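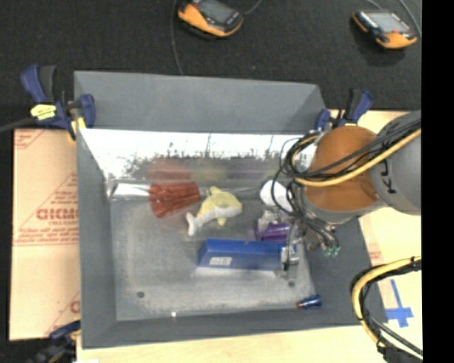

Pruvix Bin Picking Kit: Acceptance and Safety Checklist
Site: Vallness test room
Supplier: Rautiainen
Date: 18/03/2024
Result: Accepted for trial use, two items open

1. Bin and clamps
Bin seated flat on the board: OK
Clamps tight at the rim: OK
Comment: Blue bar clamps are used. They grip the rim and the board together, so check both when tightening. The kit manual shows screws here. Clamps are fine for the trial. Retighten at the start of each shift.

2. Cables
No damage to outer jackets: OK
No cable caught at full reach: OPEN
Comment: The black bundle loops down from the orange joint over the right side of the bin. It can hide a part lying near the back wall. Rautiainen to supply a shorter tie point. Until then, run at 15 percent speed on that side.
Yellow-and-black cable on the board: keep the coil outside the walking path.

3. Gripper
Fingers straight, no play: OK
Connectors pushed fully home: OK
Finger pads worn: No

4. Stops and handheld controls
Emergency stop halts arm: OK
Restart needs a separate reset: OK
Handheld devices stored off the floor: OPEN
Comment: Two orange-and-black units were on the carpet behind the bin. Wall hooks are listed as an extra in the Pruvix price sheet. We want them included.

5. Pick trial
Mixed items, one layer, 40 attempts per run.
Items included a red cup, a toy dolphin and a long blue box.
Comment: Two runs, 80 percent claimed by supplier, 79 percent required by us for the trial. Both runs met our figure. The clear red cup took the most retries. The reflective strip on the far inner wall gives a second view of the items, and we want the vision settings checked against it before the next run.

6. Work area
Board does not slide on carpet: OK
Blue tape cross still stuck down: OK
Loose items on the bin rim: Remove before start
Comment: A small blue and red piece was on the rim at lower right. Add the rim to the daily check.

Next inspection after 800 cycles or when the kit moves to Narnmont, whichever comes first.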